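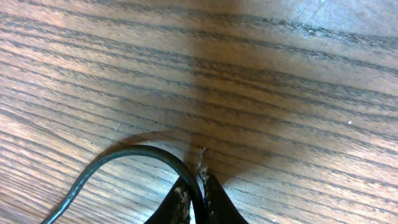
4.2 Who watches the small matches?

I should say up front that I came into this part of the study expecting a pretty boring answer. My hunch was that people who watch a lower-league volleyball stream are mostly parents, partners and players from the next team on the schedule. The Meltasau league let me put a short survey on its stream page from the opening round through April, and I got 842 usable replies. Family and friends were the biggest group, so I wasn't completely wrong (phew!), but they made up less than half.

The next biggest group was people who used to play. I hadn't even given them their own box on the first version of the form, and they kept writing it in under "other" until I added one. A lot of them had moved away from the area and wanted to see their old club, even if they no longer knew a single name on the roster. One wrote that she puts the match on while she cooks and only looks up when the crowd gets loud. I love that answer, and it made me rethink what I was calling "viewing" in Section 3. A stream that's open for two hours tells me very little about how long anyone looked at it.

Figure 3 plots the number of streams opened in each round for the two clubs that shared their full logs, Ganent and Sriwong. Ganent's best night was the home derby, with 1,990 opens. Sriwong peaked at 1,479, and that came in a match that meant nothing at all for the standings. I went back and asked the club what had happened that evening, and they told me a long-serving setter was playing her last home game. There's no column for that kind of thing in my data, and I think there probably should be.

Figure 3. Streams opened per round, Ganent (solid line) and Sriwong (dashed line). Rounds with no home match are left blank.

Start times mattered more than I'd guessed. Both clubs did better with a 7:30 start than with the 5:00 one, and the gap stayed put when I took the derby out. Ticket sales at the door went the other way, with the early matches a bit fuller. I don't want to lean too hard on this — two clubs and one season is a thin base — but it does fit what people wrote in the comment box, where the early start got plenty of grumbling from anyone with a long drive home from work.

Drekanach is the odd one out, and I've kept it out of the figure on purpose. The club put its matches behind a small fee halfway through the season, so the numbers before and after aren't really the same thing. Opens fell right after the switch and then crept back up over the last few rounds. Some of those viewers may have been sharing a login, which several people cheerfully admitted to in the survey, and I have no good way of correcting for it. I come back to the fee in Section 5, together with the refund requests.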